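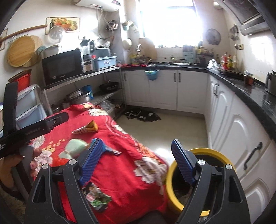
Imprimir | Enviar por e-mail

Fórum dos Condóminos e Moradores – Secção: Regulamentos e Boa Vizinhança
Tópico: Proposta de alteração ao artigo sobre ruído em horário nocturno

adm_clistden
Exmos. Senhores Condóminos,
Na sequência da assembleia extraordinária do Edifício Clistden, vem esta administração submeter a discussão prévia a proposta de nova redacção do artigo relativo ao ruído. O texto em vigor limita-se a remeter para a lei geral e tem-se revelado insuficiente para resolver as queixas apresentadas pelos moradores das fracções do bloco nascente.
A redacção proposta é a seguinte:
«Entre as 22h00 e as 8h00 é vedada a utilização de máquinas de lavar, aspiradores, instrumentos musicais e aparelhos de som audíveis nas fracções contíguas. As obras de conservação carecem de aviso afixado no átrio com antecedência mínima de cinco dias.»
Solicita-se que as observações sejam apresentadas neste tópico, com indicação da fracção, para serem anexadas à convocatória.

m.teles_3esq
Exma. Administração,
Na qualidade de proprietária do 3.º esquerdo, manifesto a minha concordância com o princípio e a minha discordância quanto à inclusão das máquinas de lavar. Muitos condóminos dispõem de tarifa bi-horária e programam as lavagens para o período nocturno. A proibição absoluta representaria um encargo para quem organizou a vida doméstica em função dessa tarifa. Sugiro que a restrição abranja apenas a centrifugação, ou que o início do período de silêncio passe, para estes equipamentos, para as 23h00.

nikolovski_r/c
Exmos. Senhores,
Permito-me discordar da condómina do 3.º esquerdo. Resido no rés-do-chão, por baixo de uma lavandaria doméstica instalada numa antiga despensa, e a vibração transmite-se pela laje durante todo o ciclo. A distinção entre lavagem e centrifugação é impraticável, pois não se vislumbra quem a possa fiscalizar às duas da manhã. Voto pela manutenção do texto tal como apresentado.

Aksel Hafþórsson
Exmos. Senhores Condóminos,
Resido no edifício na qualidade de arrendatário e agradeço a possibilidade de intervir, ainda que sem direito de voto.
No prédio onde habitei anteriormente, em Wirnumberg, vigorava uma regra semelhante à proposta. As queixas relativas a máquinas de lavar diminuíram de forma sensível quando os moradores passaram a colocar bases de borracha sob os aparelhos, solução de custo modesto. A queixa mais frequente passou então a ser a deslocação de cadeiras em pavimento cerâmico, matéria que o texto da administração omite por completo.
Proponho que se acrescente uma recomendação, sem carácter sancionatório, quanto ao uso de feltros no mobiliário.

adm_clistden
Agradecem-se os contributos. Esclarece-se que os arrendatários podem apresentar observações, que serão registadas em anexo próprio.
Quanto às bases de borracha e aos feltros, a administração vê com bons olhos a sua menção, a título de recomendação.

jurista_aposentado
Caros Condóminos,
Cumpre introduzir algumas precisões. Convém distinguir o regulamento que integra o título constitutivo do regulamento aprovado em assembleia. O segundo disciplina o uso das partes comuns. A imposição de limites ao que cada um faz dentro da sua fracção é matéria mais delicada, e uma proibição genérica de aspirar depois das 22h00 poderá ser impugnada por qualquer condómino que não a tenha aprovado.
Aconselho, por isso, que a redacção se centre no resultado, ou seja, no incómodo efectivamente causado ao vizinho, e abandone a enumeração de aparelhos. Uma lista estará sempre incompleta. Falta nela o berbequim, por exemplo.

m.teles_3esq
Subscrevo a posição anterior. Acrescento que a expressão «audíveis nas fracções contíguas» é de tal modo ampla que abrangeria uma conversa à janela no mês de Agosto.

nikolovski_r/c
Com o devido respeito pelo ilustre jurista, a referência ao «incómodo efectivo» já consta, em substância, da lei geral, e foi precisamente por ser vaga que chegámos a este ponto. Apresentei seis reclamações por escrito. Em todas me foi respondido que o conceito dependia de apreciação. Uma lista incompleta sempre é mais útil a quem não dorme.
Quanto a conversas à janela, nunca delas me queixei.

jurista_aposentado
Compreendo a frustração do condómino do rés-do-chão e não a desvalorizo. Admito uma solução intermédia: manter a cláusula geral e fazê-la seguir de uma lista exemplificativa, introduzida por «designadamente». Ficaria salvaguardado o essencial, sem prejuízo de uma consulta a advogado antes da votação.

Callum Halliday
Exmos. Senhores,
Na qualidade de proprietário do 5.º direito, desejo pronunciar-me sobre o segundo período do artigo, que até agora não mereceu comentário. O aviso com antecedência de cinco dias é razoável para obras programadas, mas inexequível em caso de rotura de canalização. No ano transacto, a reparação da coluna de água, a cargo da firma Plutisora, teve início na própria manhã em que foi detectada a infiltração. Nos termos propostos, essa intervenção teria sido irregular.
Requeiro a inclusão da ressalva «salvo intervenções urgentes».
Pergunto ainda se está prevista alguma penalização pecuniária. Ouvi mencionar, na garagem, um valor de cerca de 200 euros, que considero desproporcionado para uma primeira ocorrência.

adm_clistden
A ressalva relativa a intervenções urgentes é acolhida.
Quanto à penalização, não foi submetido qualquer valor à assembleia. A administração desconhece a origem do montante referido e solicita aos condóminos que se abstenham de divulgar informações não constantes das actas.

Callum Halliday
Registo o esclarecimento. A informação foi-me transmitida por outro condómino e não tive intenção de a difundir como oficial.

m.teles_3esq
Seria útil fixar, ainda assim, um procedimento por fases. Aviso verbal, depois carta, e só em caso de reincidência a apreciação em assembleia. Evitar-se-ia que a primeira notícia de uma queixa fosse um envelope registado, como já sucedeu comigo.

nikolovski_r/c
Aceito as fases, desde que entre a primeira e a última não decorram meses. Aceito igualmente a palavra «designadamente», contanto que as máquinas de lavar permaneçam na lista. Nesse ponto não cedo.

adm_clistden
Exmos. Senhores Condóminos,
Atendendo às observações recebidas, a administração apresenta a seguinte redacção revista:
«Entre as 22h00 e as 8h00 devem os moradores abster-se de produzir ruído ou vibração que perturbe o descanso nas restantes fracções, designadamente através de máquinas de lavar, aspiradores, ferramentas eléctricas, instrumentos musicais e aparelhos de som. As obras de conservação carecem de aviso afixado no átrio com antecedência mínima de cinco dias, salvo intervenções urgentes. Recomenda-se a utilização de bases antivibratórias e de feltros no mobiliário.»
A questão do horário das máquinas de lavar será votada em separado, por não se ter alcançado consenso. O procedimento por fases constará de ponto autónomo da ordem de trabalhos.
Aceitam-se observações adicionais até 2 de Fevereiro de 2025.

Aksel Hafþórsson
Agradeço o acolhimento da sugestão. Solicito apenas que o texto final seja também entregue aos arrendatários, porquanto as convocatórias são enviadas em exclusivo aos proprietários.

adm_clistden
Será afixada cópia no átrio e no elevador.

Imprimir | Enviar por e-mail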